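Erov wide-angle camera on a small field rover: a long-ish review

Posted Jun 26, 2021

I have been meaning to write this one up since February, when the Erov camera first went on to my rover in place of the old Vasiliu, and I'm glad I waited, as my opinion of it has changed twice (and then changed back again over a pot of tea).

The rover is a home-built four-wheeler running a Dremus controller, and all I ask of it is that it trundles along farm tracks by itself without wandering off into the grass. For that it needs a camera that can see both wheel ruts at once, near and far, and the Vasiliu never quite managed it. Lovely crisp picture, mind you, but so narrow that the ruts slid out of view on every bend.

Fitting the Erov was a pleasure. The bracket is solid, the screws are a sensible size, and the lead is long enough to reach the controller without an extension. It weighs 53 grams more than the Vasiliu, which my mast didn't mind at all. The Dremus found it on the second try, once I had remembered to change the port setting, and I was looking at a live picture before lunch.
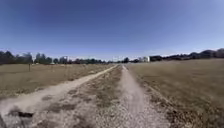

The Erov's view down a straight double track, with the white building on the horizon.

What I like best is how much ground you get at the bottom of the picture. Both ruts and the grassy strip between them are there to work with, and my track-following program has taken to it beautifully! You do pay for it with some stretching at the sides, so do set aside an evening for the lens calibration. Mine took nine goes with the printed board, though I dare say a steadier hand would need fewer.

Bright sun is the weaker point. Pale gravel comes out rather washed out, and I've had to turn the exposure down a notch so the rut edges stay clear of the dry grass. The Momance, which I had on loan for a fortnight, coped better with glare, but it ran warm and its menus drove me up the wall.

I have 1073 saved stills from the Erov now and I'm still sorting through them, slowly. It's staying on the mast. The Vasiliu has moved indoors to watch over the gripper on my bench arm, where a narrow view suits it nicely, and I'll write about that pairing once the new finger pads arrive.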